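Roritz 300 Door Seal Kit for Older Sedans and Wagons

Part number: RZ-805
Supplied by: Cakport Restoration Parts
Stock: available to order

The Roritz 300 is a full set of door seals for older four-door cars where the original rubber has gone hard, shrunk at the corners or started to tear. It covers all 4 doors and comes with adhesive, a small plastic spreader and a printed fitting guide. It does not include boot or bonnet seals, which are sold separately.

Most people come to us for seals after paint. If the car has been stripped back and resprayed, the old seals should not go back on. They hold dirt and old glue, and they seldom sit properly against a fresh edge. We suggest leaving new paint to harden for the time your painter recommends before any adhesive goes near it.

What's in the kit

Front door seals, left and right
Rear door seals, left and right
Lower sill strips, one per door
Moulded corner pieces
One tube of black Lahlou rubber adhesive
Plastic spreader
Fitting guide

The seals are made from black EPDM rubber with a hollow bulb section. The bulb is softer than the one in our earlier kit. Customers had told us their doors needed a slam for the first few months, and we changed the supplier's mix to deal with it. Doors will still feel firm at first. Leave them fully latched overnight for the first week and the rubber will take up its shape.

Fitting

You will need a clean workspace, a plastic scraper, wax and grease remover, masking tape and a decent light. Allow a full day for the set if you haven't done it before. Take the old seal off slowly and keep it until the job is finished — it is the best guide you'll have to where the joins belong.

Dry fit each seal first, starting at the moulded corner and working outward. Don't stretch the rubber to make it reach. A stretched seal will creep back over winter and leave a gap at the join. If a length seems short, it is probably on the wrong door.

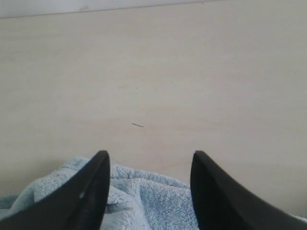
Once the dry fit looks right, mark the position with tape and glue in short sections. Put a thin film on both surfaces, wait until it goes tacky, then press the seal home. Too much adhesive is the usual cause of mess on the paint. Wipe up any squeeze-out straight away with the cleaner listed on the tube.

Check the door gaps before blaming the seal for a wind noise or a leak. Worn hinge pins will let a door drop at the back, and no seal will make up for that. Ismail Abou Zeid in our workshop can talk you through hinge and striker adjustment by phone.

Compatibility

The kit suits most framed-window sedans and wagons with a flat pinch-weld flange. It won't fit frameless doors or coupes. For utes and two-door vans, see the Eris range. If you aren't sure, send us a photo of the flange and a short offcut of the old seal and we'll match the profile.

Price and delivery

The full set is $300, including GST. Orders placed over the December shutdown are packed in the order they came in. Country deliveries can take a few days longer.

Returns

Unused seals can be returned in their original bag. We can't take back seals that have been cut or glued. For faulty parts, contact Nokuthula Mofokeng at the parts counter with your order number.

Page updated January 3, 2021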